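Speaker notes - "What Does Clean Smell Like?"
Tufa Evening Talks, 08/10/2022
Speaker: Tiruwork Sisay

Before I start: water on the lectern, scent strips in the blue envelope, phone OFF. Fuad has the clicker until I get up there.

Opening

Good evening! Thank you so much for coming, and thank you to Fuad Wolde for the introduction (if he tells the vinegar story, laugh and move on).

I want to begin with a small favor. Close your eyes and think of the cleanest room you have ever been in. Don't look at it, smell it. Give it a few seconds.

[Wait. Longer than feels comfortable.]

Now shout out what you got. Usual answers: lemon, pine, bleach, laundry, swimming pool, "nothing." Repeat each one back so the people at the rear can hear. If someone says lavender, thank them warmly, they have just set up my next section.

I love doing this, because everyone is so sure! And then they hear the person next to them say something completely different and look a bit offended. My grandmother would have said wood smoke. For her a house that had just been smoked was a house ready for guests. My daughter says "the blue stuff."

So the question for tonight is where we learned these answers. None of us was born thinking that pine means a clean floor.

Part one - smell and memory

Keep this short, people came for stories.

Smell has a very direct road into the brain. Signals from the nose reach the areas that deal with emotion and memory with fewer stops along the way than sight or sound. You can feel something about a smell before you can name it. Most of us are terrible at naming, by the way. Hand somebody a strip of cinnamon with no label and they'll frown and say "Christmas? Toothpaste?"

[Pass out strips now. Start from the left. Three strips per row, people share.]

Tell the Lerka story here. I was nine, we had moved to a rented apartment on Lerka Street, and my mother mopped the stairs before she unpacked a single box. Pine, so strong it made our eyes water. I am a grown woman and if I walk past a wet pine-smelling floor I still feel that I'm supposed to be carrying something upstairs.

Part two - the shelf

Ask: who has ever stood in the cleaning aisle and opened a cap to have a sniff? Hands up. Be honest. (Put my own hand up first.) 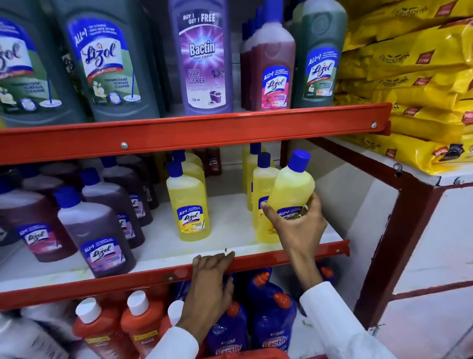
The floor-cleaner shelf, with lavender in the middle of the top row.

Lavender is such a good example. It has been tied to washing for a very long time, and people like to connect the name with the Latin lavare, to wash. The experts argue about that one, so say "may come from" and don't get carried away like last year. Bunches of it went into linen chests. So when it turns up on a label for floors, it brings that whole history along, even for someone who has never seen the plant growing.

Then lemon. Lemon juice really does cut through some kinds of grime, limescale especially, so the smell has a fair claim. Pine too: pine oil was used in cleaners early on, and the smell came as part of the deal. Later the smell could be made separately, and by then we had all learned what it meant.

Flowers are more of a puzzle. A rose has never scrubbed anything. Pause here and let them think about it.

[Question to the room: what would you never want your kitchen floor to smell of, even if you love the smell? Good past answers: bacon, coffee, new shoes.]

Part three - what we found in Dusinard

This is my favorite bit, so watch the time!

In September we ran a little smell survey at the library in Dusinard. We had 32 people, ages from school kids to retired folks, and each of them sniffed a set of plain jars. We asked for one word per jar and then one memory, if they had one.

The words were all over the place. The memories were wonderful. A man who'd grown up near a hospital laundry picked the jar with no added scent, just plain soap, and talked for ten minutes about sheets. Two sisters smelled the same orange oil and one said "Grandpa's truck" and the other said "no, the dentist," and they were still arguing when they left.

Read the two cards aloud. Cards are in the back of this folder - the yellow one first.

Please be careful to say that this was a small group in one town, and that we did it for fun and to collect stories. It's not a study and I don't want it to become one by accident.

After that we opened up the Prurkska smell diary online, and it now has 1,400 entries. Anyone can add to it. Some are one line long. One person wrote 500 words on the inside of a pencil case, and I would happily read the whole thing to you, but Fuad has looked at his watch.

[Skip the next paragraph if we are past the half hour.]

A word on "no smell at all." More people are asking for it, some for comfort and some for health reasons, and for plenty of them a strong scent means a headache. I find it fascinating that an unscented room can feel unfinished to one visitor and like a deep breath to the next. If you share a home, have this conversation! You may learn something about the person you live with.

Something to try at home

Pick one ordinary smell this week - the bus, a cupboard, your own coat - and write down the first thing that comes to mind. Don't fix the spelling or make it pretty. Then ask somebody else in the house to do the same without reading yours.

Diary cards are on the table by the door, pens too. Take a spare one for a neighbor.

Questions

Likely ones:
- Do men and women smell differently? (Say: differences between any two people are usually bigger.)
- Why did I stop smelling my own house? You got used to it. Go away for a weekend and sniff as you come back in.
- Can you train your nose? Yes, with practice. Mention the spice drawer exercise.

Collect the strips before people leave, and air the room for the choir.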